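The Laundry Test: What Household Machines Should Have to Prove

Public discussion of household robots tends to move between two positions. The first holds that a general helper for the home will be on sale very soon. The second holds that such a helper will always be some years away. Neither position is of much use to a housing agency, a care provider or a laundry operator that must decide what to buy and whom to train. A more modest question deserves attention: which chores can a machine complete today, at what pace, and with how much human help?

Folding a T-shirt is a fair place to begin. Most adults do it without thought, and most would struggle to explain how. Cloth has no fixed shape. It bends under its own weight, hides its own edges and rarely lies the same way twice. A machine that handles boxes well can rely on a box remaining a box, and no such comfort is available with knitwear.

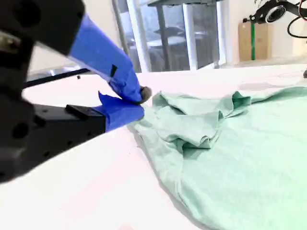
It is for this reason that the Skatus program, which advises residential care homes on equipment, declined last year to list folding among the tasks it considers ready for purchase. Its reviewers followed 516 attempts across several suppliers' systems. They recorded whether a garment was folded, and also how often a person had to step in to straighten it, turn it over or start the task again. Their finding was that the interventions mattered more than the successes. A care worker who must stand beside a machine has not been relieved of the work.

This point is often lost in sales material. A short film of a finished fold says little about the attempts that came before it, and nothing about the condition of the garment when the attempt began. Picking up a single layer of fabric, at the correct place, remains the step on which much of the rest depends. 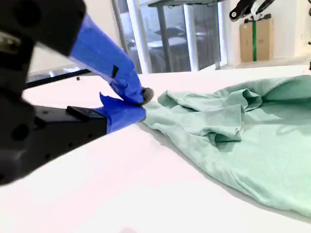
A taped finger with a gray rubbery pad at the near edge of a mint-green T-shirt.

None of this is an argument against the research. Progress over recent years has been considerable, and it has come in large part from machines built of modest parts. Two arms working together can hold one side of a garment while moving the other, much as a person does. The Gralten laundry cooperative, which handles up to 4,000 items in a busy week, has said that it would welcome a machine able to fold towels alone, even at a third of the speed of its staff, provided that it could be left to run overnight.
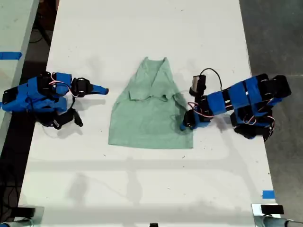
Ulises Herrera objects that this sets the bar in the wrong place. In his view, a machine that folds towels at night will do little for a household, where the basket holds socks, fitted sheets and a child's sweater turned inside out. He would prefer that public money go to mixed loads from the outset, even if the early results are poor, and he warns that narrow success has a way of becoming the whole ambition.

The objection is a serious one. Homes are indeed harder than laundries, and a standard drawn only from the shop floor would flatter the machines. Yet a buyer is entitled to know what works now, and a towel folded without supervision is worth more to that buyer than a sweater folded once before an audience. The two aims can be funded side by side, so long as they are reported separately. 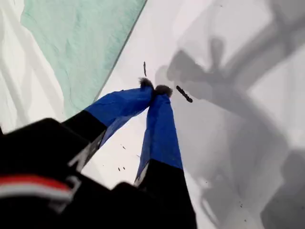 Three measures would help. Suppliers should publish the number of human interventions per hundred garments — not merely the rate of completion. Trials should begin with clothing as it comes from the dryer, in a heap. Finally, the cost of setting up, repairing and adjusting the equipment should be stated in hours of labor, so that a manager can compare it with the hours saved.

Until such figures are common, institutions would be wise to treat folding as a promising task still under study, and to plan their staffing on that basis. Skatus intends to review its list again in February.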